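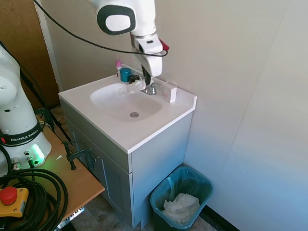 The vanity, with its white countertop and oval basin.

Progress report to the Dumlao Fund, April
Prepared by Leonora Dizon for the Trillau guest house

Dear Ileana,

Thank you again for your patience, and for the lovely note you sent with the second payment. All 8 bedrooms for visiting families are now open, and we have had someone in nearly every one of them all month. Subira Odera has taken over the bookings and answers the phone until nine at night, a great relief to parents coming straight from the hospital.

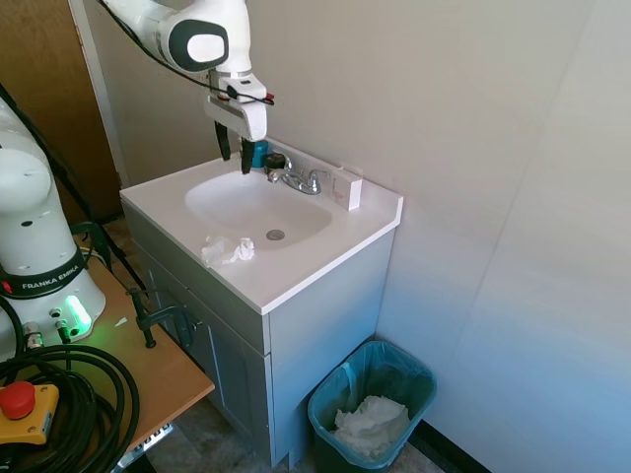
At the sink, chrome faucet side.

Spending this period came to $2,990, mostly bedding and the new boiler part. Dindo Galang found us a better price on mattresses – I have attached his receipts, which are in better order than mine ever are! We are still short three sets of curtains, and the Clevunus shuttle has not yet agreed to stop at our gate, though Princess Pascual keeps asking them very nicely. 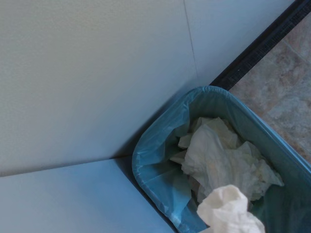 Plans for the next period

We hope to start the family suppers again, and to finish the garden path before the summer visitors arrive. I will send the meal budget as soon as Subira and I have gone over it.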